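Volunteers wanted: migraine nausea study

Stomilden Clinic is looking for adults who get nausea with migraine at least 2 days a month. The study compares Jukar, an oral tablet, with a placebo over 11 weeks. 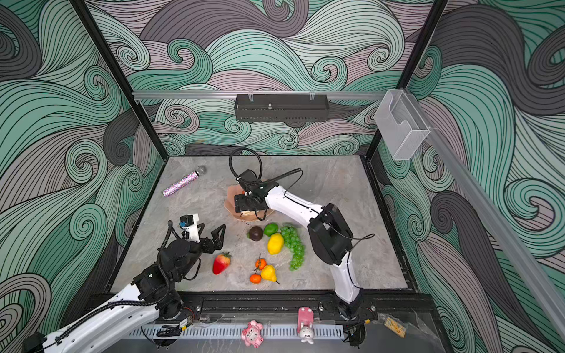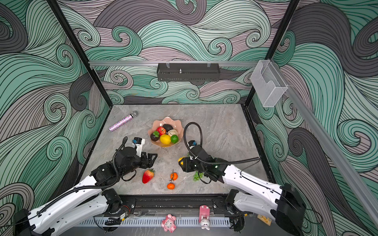

Do I have to stop my current medicine?
Most people can keep taking it. The study doctor, Lutz Diekmann, will go over your list at the first visit.

Visits last 20 minutes. Saturday times are open. To sign up, call the clinic's front desk and ask for the Jukar study.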